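# About Oltari

We wash things for people who haven't got time to. Thats the short version. Pick up, wash, dry, fold, drop off. Homes mostly, plus a few small guesthouses and one dance school with a truly amazing number of leotards.

Started by Ans Van Hecke and Geert Groen out of the back half of a shoe repair shop on Mulder Street. Two machines, one table, no sign. Geert did the driving, Ans did everything else. The sign came later and was spelled wrong. Still have it.
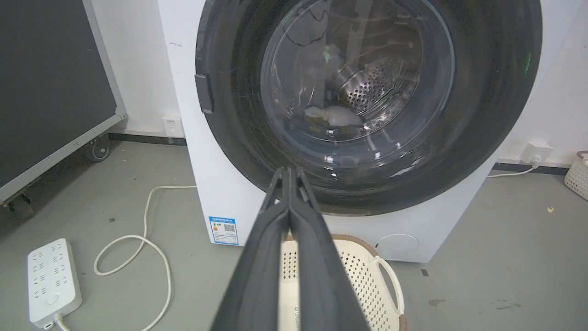 Small loads are what we do. One customer, one machine, never mixed. If all you send is a crumpled white cloth like the one at the bottom of the drum, it still gets a wash of its own and you pay the small-load price. Ans was firm on this from day one and lost us a hotel contract over it. No regrets, says Ans. Some regrets, says Geert.

## Who's who

- **Ans Van Hecke** – owner, stains, final word on wool
- **Geert Groen** – owner, van, routes, complaints about parking
- **Sheyla Sotelo** – front desk and bookings. If you call, you get Sheyla
- **Ineke Bakker** – ironing and mending. Buttons, hems, zippers if you ask nicely
- **Gerrit Verschueren** – books and billing, mornings only

Hiring one more driver for the Tramow side. Clean license, okay with stairs. Ask for Geert.

## How it works

Book by phone or at the desk before 4 and we pick up the next morning. Bags are ours, you keep one and we swap it each time. Put your name on the tag please. Up to 17 pounds in a bag, after that it's a second bag. Back to you in two days, three if there's mending.

No dry cleaning. No rugs. Down comforters yes but call first, they take ages.

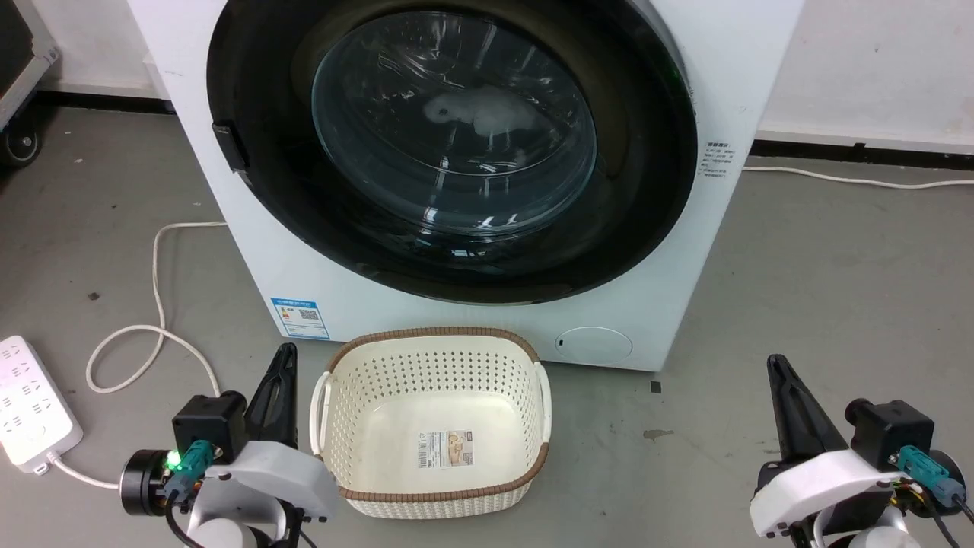
Check your pockets. We check too, but pens are sneaky. Anything we find goes in an envelope and comes back with your order, coins included. Tell us about allergies when you book and we'll use the plain soap, same price.

Whites and darks get sorted here so dont bother doing it at home. Delicates, put a note in the bag. Ineke reads every note, even the long ones.

## Where we are now

Moved out of the shoe shop, into the old Brirkard print building. 900 square feet, good light, terrible doorbell. Knock hard. Side entrance for drop-offs, front door for everything else. Parking in back for two cars if the van's out.

We cover all of Tramow and the streets down to the river. Bit further out? Ask, Geert might be passing.

Gift cards at the desk. New parents seem to like them best. Closed the last week of October while we paint, last pickups the day before that. Phone stays on.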